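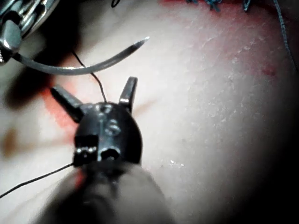 Can the new Edar release suture on its own? Only on a practice pad, one stitch at a time, with a person ready to stop it.

Grarmont has released version 4 of Edar, its planning and perception software for two-arm surgical robots. The company would like to be plain about what has changed, as this field has had its share of announcements that promised more than they delivered.

Edar 4 tracks the needle and the thread separately. Earlier versions treated thread as clutter and planned straight through it, with the tangles you would expect. The new planner keeps a running guess of where each strand lies, and halts when that guess gets too weak to trust.

In bench trials at our Jedstead site, the software was given 700 needle handovers on synthetic tissue. It finished 589 without help.

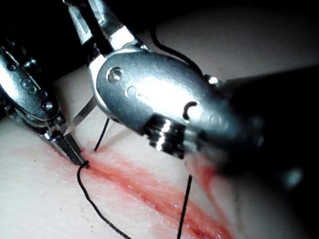
The rest ended in a halt or in an operator taking over, and we do not think a success rate of that kind belongs anywhere near a patient. Shiny metal remains a problem for the perception module – glare can be read as an edge – and the thread model still copes badly with slack. Trials used one kind of pad under one lighting set-up. We can't say how far the figures would carry over to another bench.

The Trương motion library, which handles arm timing, has been updated too. It now checks for arm collisions 8 times per planning step. This makes it slower, and users who care most about speed may prefer to stay with the old version.

Edar 4 is available to research labs from May. It is not a medical device and has not been put forward for approval as one. Logs from every trial, failed handovers included, come with the download.

ENDS

Notes to editors: Grarmont asks that the trial figures be quoted together, and that the word "autonomous" be left out of headlines.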